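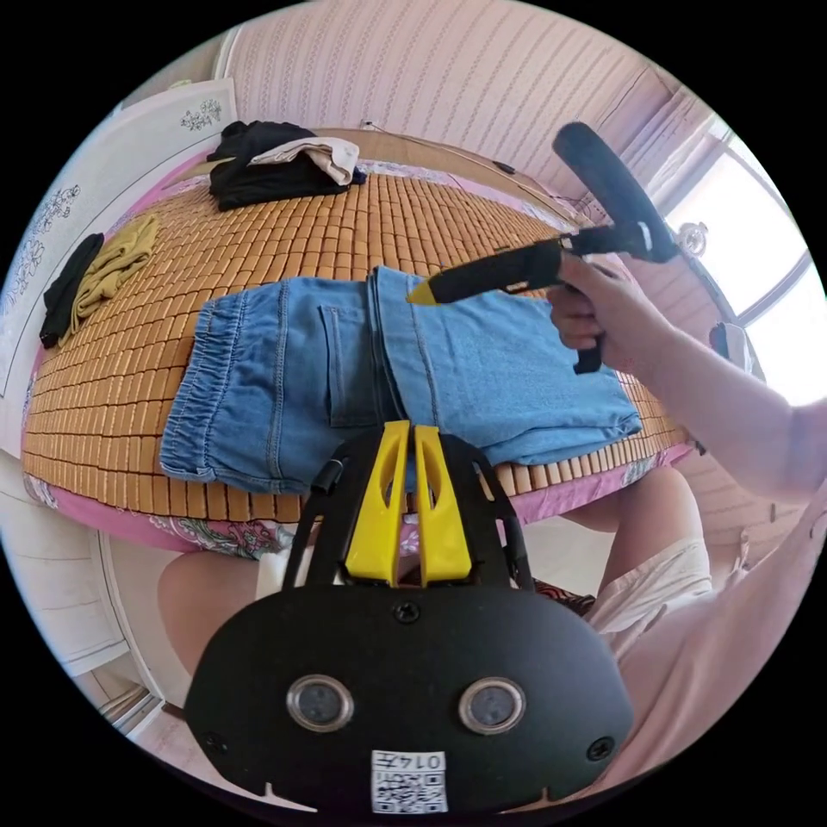 *Selim Duman, Dursun laundry notes, April*

## Folding jeans and other pants

Notes on how pants get folded for the Dursun set. Shirts and towels have their own files.

**Surface:** a bed with the tan sleeping mat laid over the sheet. The mat is firmer than a mattress and seams stay straight on it.

**Steps**

1. Lay the pants flat, back pockets up.
2. Bring one leg over the other, lengthwise.
3. Smooth from the waistband down to the hems.
4. Fold hems to waistband, then in half again.
5. Put the finished piece near the edge of the mat.

Elastic waists, like the one on the light-blue jeans, bunch up. Flatten them by hand before step 4 and don't stretch them.

**Folders**

- `pants/` long pants, denim and cotton
- `shorts/` same steps, skip the second half-fold
- `redo/` 40 items to fold again, mostly twisted legs

Zaser items are still missing from `shorts/`.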